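Workshop Notes: Stepped Jaws for the Small-Parts Bench

The Akville workshop has moved its small-parts bench to stepped jaws for the Tindis sorting job. Flat jaws remain in stock for sheet and card. The stepped pattern was chosen for short cylindrical pieces, which tend to roll out of a flat grip when the load is off center.

Each pair is made as a mirrored set, with the teeth of one finger pointing at the teeth of the other. Spare sets are filed under part number 351 at the Clelby store. Order both fingers together; single fingers are no longer issued.

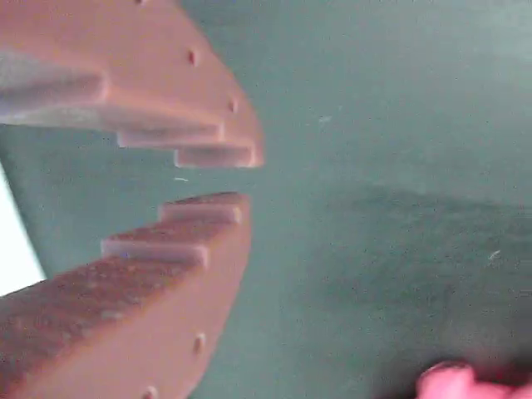

How often should the stepped faces be cleaned?
Clean them after every 12 hours of bench time, using a dry nylon brush along the length of each ledge. Solvent is not approved for these parts.

The January trial covered 496 picks with the stepped set and 233 with the flat set. Slips were logged by piece diameter, and the table is held with the bench records at Akville. Pieces wider than the jaw opening were left out of both runs.

When refitting, bring the tips together slowly and check that the end teeth line up before tightening. Return worn sets to Clelby in pairs, tagged with the bench number. The Meijer bench changes over in March.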